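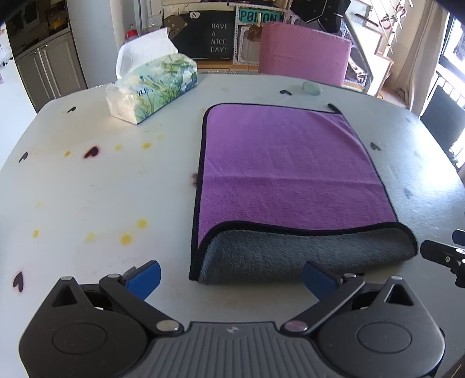 A two-sided towel and a pack of tissues on one of our big white tables

About Sistham

Welcome, and thank you for stopping by! Sistham is a small school for the everyday work of keeping a home: folding, wiping, washing, mending, putting away, and all the little jobs that fill up a morning before you have noticed. We teach grown-ups of every age, and teenagers too, in small groups around large tables, and we have a lovely time doing it.

The school was started by Catherine Laing, who had spent 18 years running the linen room of a country hotel and had come to believe that a well-folded towel was one of the nicer things a person could come across in a day. She began with one evening class in her own dining room in Dikham. People brought whatever they had at home, which meant bath sheets, dish cloths, a fitted sheet or two (there is always a fitted sheet), and they stayed long past the end because the talk was good. By the following February the dining room was too small and we moved to the old Lukumay building, where we have been ever since.

Hanneke Hendriks joined the year after the move. She came as a student, wanting to learn how to iron a shirt for her son's graduation, and now she teaches most of our morning classes and looks after the cupboards. If you call us, hers is probably the voice you will hear.

How we teach

Every beginner starts with cloth. We like the two-sided kind of towel for a first lesson, with a different color on each face, so that when you turn an end over you can see right away what you have done. The bound edge helps too, as it gives your eye a line to follow. We fold slowly, open it all up again, and fold once more. Some people have it in ten minutes and some need the whole morning, and there is plenty of tea either way.

After cloth come surfaces. You will learn how to clear a table, how to wipe it in long strokes that overlap, and which cloth to pick up for which job, and from there we go on to drawers, shelves, and the dreaded space under the sink. Our full course runs for 30 hours, spread over a season. You can also come for a single morning and see how you like it.

Our tables

Visitors often ask about the tables, so we should say a word. They are white and wide, with rounded corners that are kind to hips and elbows. Ours are dotted with dark hearts and spots of yellow, and our students have grown very fond of them. Catherine likes to use the hearts as markers when she teaches ("bring your edge down to the heart, and now smooth it out toward you"), and we have former students who tell us they still hear her saying it over their own kitchen tables at home!

There are tissues out as well, for sniffles and small spills.

Who comes

All sorts. We have had newlyweds, new widowers, students about to leave for college, and a retired bus driver who took the towel class three times and then brought his sister. Our oldest student so far was 87 and could out-fold every one of us by the second week. More than 30 families from Dikham and nearby have sent us somebody over the years, and quite a few have sent two generations.

We also run the Hondis mornings, a quieter version of our beginner class for people who are recovering from an illness or an injury and would like to get their hands used to household work again. The groups are smaller, the chairs are softer, and there is no hurry at all.

Come and see us

You don't need to bring anything for your first class except comfortable sleeves. Doors open at 9:30 in the morning, and the kettle is on before that. If you have a towel at home that never seems to sit properly on the shelf, do bring it along and Hanneke will have a look at it with you.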